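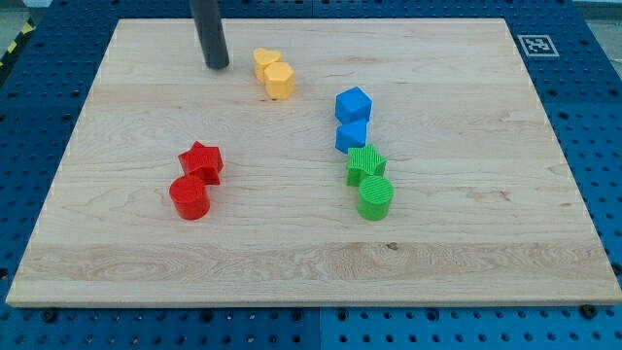 Fins for a new diver who kicks like a cyclist
Forum: Gear Talk > Fins, Masks and Snorkels

ga_eun_s
Finished my open water class and want to stop renting. My instructor's only comment on my kick was "bicycle," and he said it twice. The shop is pushing the Lemaire split fins at 200. A guy on the boat told me splits are for people who have given up. He was wearing one brown fin and one black fin, so I'm not sure how much weight to give him. Mostly warm water, a quarry trip in June. Bad left ankle. What should I buy?

qaisi_m
Splits. Bad ankle, warm water, done. You'll read two pages of people telling you that you can't back kick in them. You can't back kick in anything yet.

Prallach Pete
Disagree with the above. Splits let you bicycle forever because they never push back at you. Get a medium-stiff paddle fin and your legs will sort themselves out in ten dives or so. I have Humbergs from before they changed the buckles. Paid 80 used.

qaisi_m
Her ankle will sort itself out too, at the orthopedist.

Prallach Pete
Medium-stiff, I said. I didn't tell her to strap on a pair of doors.

nuwan_d
What boots are you wearing? Half the fin complaints I hear are boot complaints. If the foot pocket is sloppy your heel lifts on every stroke and the ankle does the work. Take your own boots to the shop and try everything with them on. And skip the plastic buckles if you can get spring straps.

ga_eun_s
Rental boots so far. They were a size big and had somebody's initials in them. So I need boots now too. This sport is going great for my savings.

Iresha K
Welcome. Wait until you find out about drysuits.

I went the other way from everybody here. Started in splits, hated them in any current, sold them at a loss and bought Brasteo paddles. I also have a bad ankle (soccer) and the paddles were fine once I learned to frog kick, which is easier on the joint for me than flutter. It took most of a summer. Your ankle may have other opinions.

qaisi_m
"Most of a summer" is doing a lot of work in that post.

Iresha K
It was a short summer.

nuwan_d
Can we at least agree she should try before buying? Plenty of quarries have a rental shed. Rent paddles in the morning and splits after lunch, same boots both times. If the ankle hurts that night at least you won't own whatever did it.

Prallach Pete
Agreed on that. Also 200 is silly money for a first pair of anything. Mine have outlived two cars.

qaisi_m
We've seen your cars.

ga_eun_s
OK. Boots first, then rent both at the quarry, and no buying until after. I'll ask about frog kick too. Is it normal to go backward when you try it? I did it in the pool and moved away from the wall I was swimming at.

Iresha K
People pay 100 for a class to learn that.

Prallach Pete
And she did it in rental fins. I withdraw everything. What were they?

ga_eun_s
Splits, I think? They had a slot down the middle.

qaisi_m
I'm printing this thread.

Prallach Pete
Could have been a vent. Plenty of paddles have vents. Ga-eun, did the slot go all the way to the tip?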